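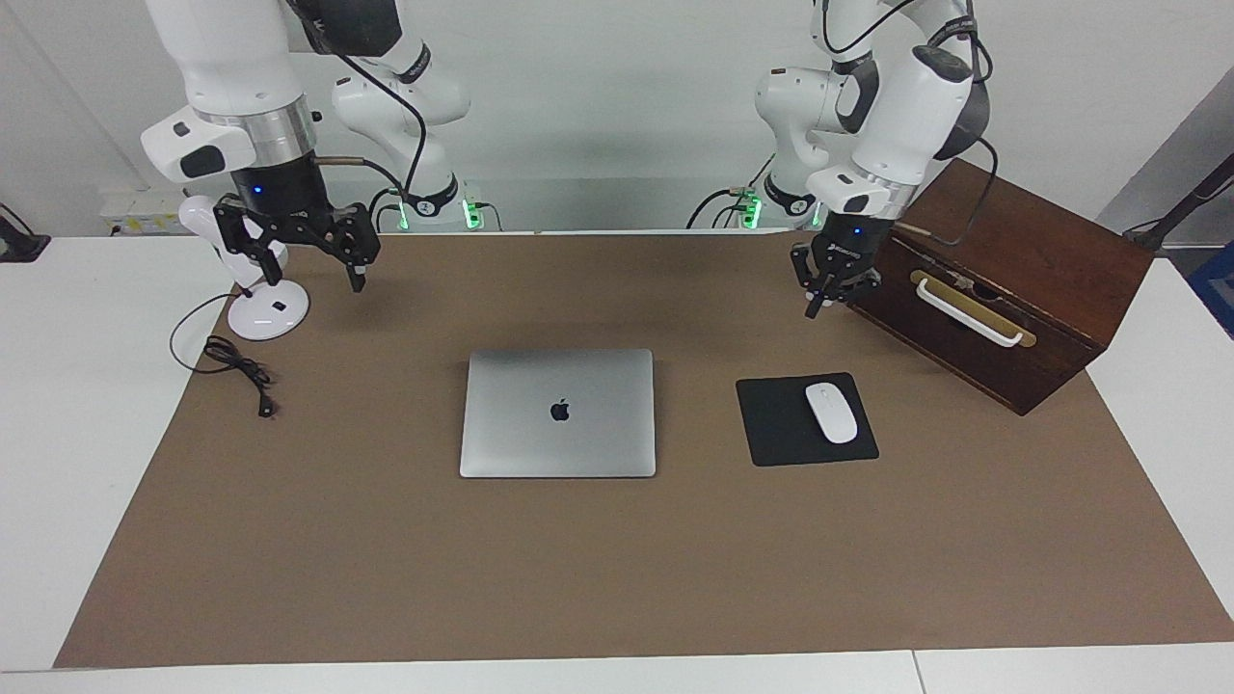

Two white robot arms at a white table with a brown paper mat.

Kisgate Completes Order System Replacement for Dental Supplier Kakodent

Tondik software now handles orders, stock and invoicing at every Kakodent branch

Kisgate, a software consulting and integration firm, announced today that it has finished moving dental supply distributor Kakodent from its old order entry system to Tondik, Kisgate's order management package for wholesale distributors. The last branch went live in May.

Kakodent sells consumables, hand instruments and small equipment to dental offices. Its previous system was written in house and had been extended many times. Orders taken by phone were typed into one program, web orders arrived in another, and invoices were produced overnight from a combined file. When an item was out of stock, the sales desk often learned of it the next morning.

Under the new setup, phone, web and standing orders go into a single queue. Stock is reserved when an order line is saved, and a substitute item can be offered while the customer is still on the phone. Invoices are created when the shipment is closed at the packing station.

"We had people who knew every workaround in the old system, and we depended on them too much," said a spokesperson for Kakodent. "A new hire on the sales desk can now take a full order on the first day. That used to take weeks."

The project was carried out in stages. Kisgate first spent time at the sales desk and in the warehouse to write down how orders were handled, including special cases such as split shipments and items with lot numbers. Customer and item records were then cleaned up before any data was moved. Duplicate customer accounts were merged, and items that were no longer sold were archived with their sales history.

Mousavi, a data migration firm that works with Kisgate on larger conversions, wrote the transfer programs and ran the test loads. In all, 1075 price agreements were carried over. Each one was compared with the price the old system would have charged, and any difference was sent to Kakodent's pricing staff for a decision before the cutover.

Branches were switched over one at a time, with the old system kept available in read-only form. During each changeover, a Kisgate consultant was on site from 6:30 a.m. until the last truck was loaded. Kakodent closed no branch during the work.

As part of the contract, Kisgate also replaced 54 printed reports with a smaller set of on-screen views. Staff can filter these by branch, supplier or product group and export them to a spreadsheet. Reports required for lot tracing and tax filing kept their existing layout at Kakodent's request.

"Most of the effort in a job like this goes into the exceptions," said a spokesperson for Kisgate. "A standard order is easy. Returns on a partly shipped order with a customer discount are where the time goes, and Kakodent's staff were patient in walking us through them."

Kisgate will support the system under a four-year maintenance agreement. The agreement covers software updates, help desk service during branch hours and a yearly review of user permissions. A supplier portal, which will let manufacturers confirm purchase orders and ship dates online, is planned as the next phase.

Tondik is available now to wholesale distributors in the United States and Canada. It can be installed on the customer's own servers or hosted by Kisgate. Licenses are sold by number of users, starting with a package for companies with up to 100 users. Connections to common accounting and shipping programs are included.

About Kisgate

Kisgate designs, installs and supports business software for distributors and light manufacturers. Its services include system selection, custom development, data conversion and user training.

About Kakodent

Kakodent is a distributor of dental supplies and equipment serving private practices, clinics and dental schools.

Media contact: Kisgate Press Office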